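Kelly Marinho wants me to stop washing my towels in hot water. She also wants me to throw out my fabric softener, buy less detergent, and never again pay extra for a bottle with a mountain stream on the label. I came to her with a list of doubts, and I left with a shorter one.

Marinho spent 27 years in the laundry trade, first pressing shirts in a hotel basement and later running the wash floor for a linen service called Tutasent. She now teaches an evening class on looking after clothes, in a rented room above a tailor's shop in Mirby. The class costs 50 dollars for the full course, and people come out of it talking like converts. That was what made me suspicious. I have met people who talk that way about juice.

We sat down at her kitchen table in January, a little after four in the afternoon. I asked her first what she was selling.

"The class," she said. "I'm selling the class. I don't have a soap line. People keep telling me I should have a soap line."

Would she turn one down?

"I'd have to see the check." She laughed at that, but I wrote it down.

Her main claim is that most of us wash our clothes far too often and with far too much of everything. Jeans, she says, can go for weeks. Sweaters should be aired out and left alone. A shirt worn for half a day over an undershirt goes back on the hanger. She thinks the laundry basket has turned into a place to put things we don't feel like hanging up.

I told her this sounded like advice for someone who works at a desk and does not have children.

"Sure. If you're frying fish all day, wash the shirt," she said. "I never told a cook not to wash his shirt. But you're not a cook. What did you do yesterday?"

I had sat in a chair and typed. She looked at my shirt for a while.

On detergent she is harder to argue with, mostly because I tried it myself beforehand. For the month before we met I used half of what I normally pour in, and I could not tell the difference. My wife couldn't either, and she had not been told. That isn't much of a study, as Marinho was quick to point out, but she was pleased with it anyway. Extra soap doesn't go looking for extra dirt, she says. It stays in the cloth, and the cloth gets stiff, and then people buy softener to fix the stiffness.

"And the softener leaves a coating on the towel, so the towel doesn't dry you," she said. "So now you've bought two things and you're standing there wet."

I asked where she gets this. I have read the same thing in plenty of places and seldom seen anyone show their work. She said she got it from towels. At Tutasent they once dropped softener from half the hotel orders for a season, and the complaints about towels that wouldn't soak up water came almost entirely from the other half. Does she have the numbers? She doesn't. She has the memory of being yelled at over the phone by one set of customers and not by the other.

I found someone who was there. Benedito Brito drove a delivery route for the same company and now repairs sewing machines. He remembers the softener business a little differently.

"We switched because it was expensive," he told me. "Then the towels got better and everybody said it was their idea." Did they get better? "They got better. Kelly's right about that. She's just making it sound like science."

When I read this back to Marinho she shrugged and said Benedito had always been careful with other people's credit.

Cold water is where she and I really part ways. She washes nearly everything cold, including sheets. She says the machine does the work by moving cloth against cloth, that modern detergent is made to handle it, and that heat mainly fades color and wears out elastic. I believe her about the elastic. I have the socks to prove it. But I grew up in a house where the sheets were washed hot, and I asked what happens when someone in the family has a stomach bug.

"Then wash hot," she said. "Who said don't wash hot? Sixty degrees, if your machine tells you the degrees. Somebody's sick, you wash hot."

It was the fish all over again. A lot of her rules turn out to have a door in the back. Her students, from what I have seen, don't always notice the door. One of them informed me in the stairwell that hot water "destroys cotton," and I can't find that Marinho has ever said so. When I brought it up she sighed. She tries to say "most of the time" in every class, she said, and people write down the rest of the sentence.

I went to one of those classes. There were no slides, which I counted in her favor. She passed around a pair of pillowcases and asked everyone to smell them, then asked which had been washed in the expensive stuff. The room picked the wrong one. I picked the wrong one too. I thought it was a cheap trick, and I've thought about it in the detergent aisle ever since.

She is at her best on stains, where she drops the preaching and gets practical. Blood gets cold water, right away, and patience. Grease gets dish soap rubbed in with a thumb before the shirt goes anywhere near the wash. Ink she mostly gives up on. "I've seen people ruin a good shirt trying to save it," she said. "Wear a vest." Red wine she has no special method for, and she is rude about people who do. She put Jemness, a spray that three different friends of mine swear by, in the same drawer as lucky coins.

Had she tried it?

"Once. It smelled nice."

Once doesn't seem like enough to me, and I said so. She agreed to try it again on a tablecloth and let me know. I'm still waiting to hear.

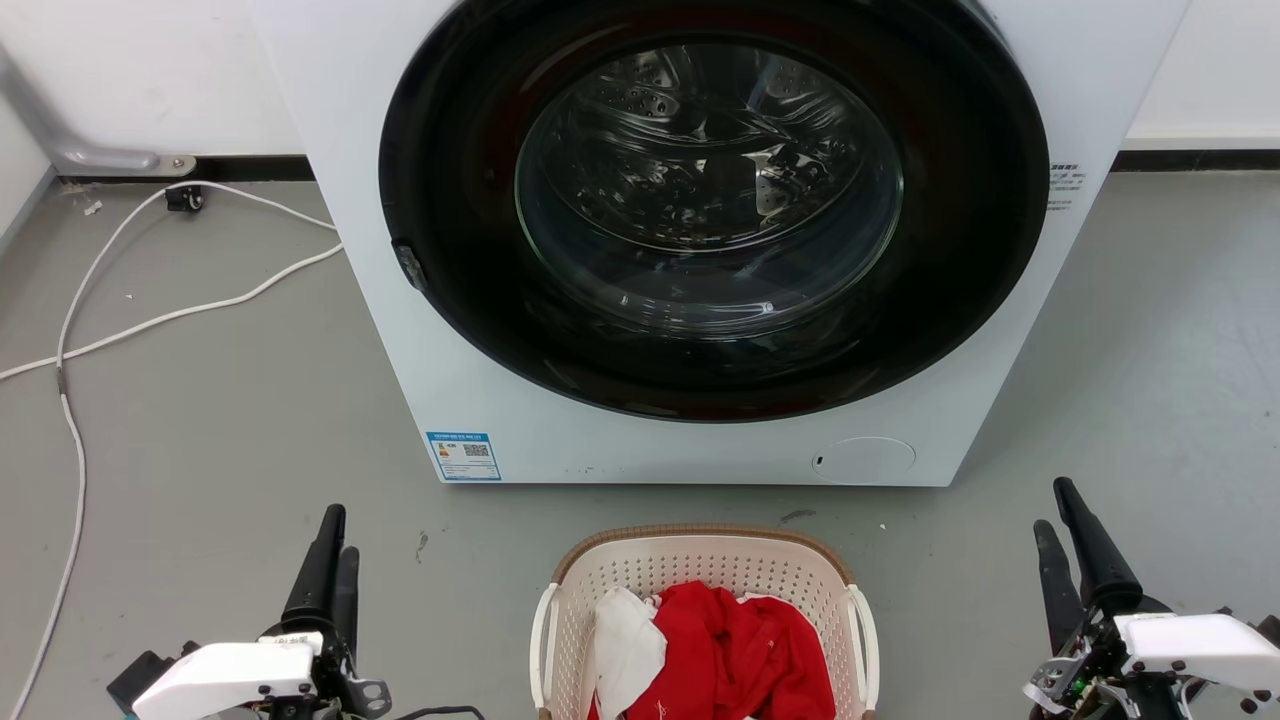

Smells are the complaint she hears most, and people nearly always blame the clothes. They wash the same gym shirt over and over, with more soap each time, and it comes out smelling like a pond. Marinho asks them when they last cleaned the machine, and then she waits. A front loader, with that thick black rim running around a round glass door, looks like the cleanest object in the house, and she says that fools people. She wants the rubber seal on any front loader wiped down after the last load of the day, the door left open overnight if there are no small kids or cats around, and an empty hot cycle run every so often. I asked how often was every so often. She said when you think of it, and then once more.

I pushed on this a little, since an empty hot cycle seemed like an odd thing to hear from a woman who had just spent an hour telling me not to waste hot water. She allowed that it was a fair point. One hot load with nothing in it, she argued, saves a lot of warm ones done twice over. I haven't checked her math. She hasn't either.

There is one more subject I had been told to ask her about, and that was the dryer. She has one. I saw it. Former students had told me she was against them, and I had been looking forward to catching her out. She uses it for towels and for nothing else, and she takes the towels out while they are still a bit damp. Everything else goes on a rack in the spare room, where her son Xavier used to sleep. The rack takes up most of the floor. It would not fit in my apartment, and I suspect it wouldn't fit in a lot of her students' apartments either. She has heard that one before.

"Hang it on the shower rod," she said. "Hang it on a chair. My mother had 6 of us and a chair."

I asked whether any of this matters very much. It's laundry. People have bigger problems, and a shirt that fades a year early isn't one of them. I expected a speech about the planet, which is what her students gave me. She talked about money. When she started out, she owned two good blouses, and she wore them for years because she knew how to look after them. She has watched people with much less cash than time throw clothes away over a smell or a pulled button, and it bothers her.

"I don't care if rich people ruin their sweaters," she said. "Put that in."

So where does that leave me? I've kept up the half dose of detergent. The softener ran out and I didn't replace it, and the towels may be better or I may just want them to be. My wife says they feel rougher. Marinho says rough is what a towel is for. I still wash the sheets hot, and I told her I would go on doing so until somebody showed me something on paper.

She said that was fine, they were my sheets. Then she asked if I had wiped the seal.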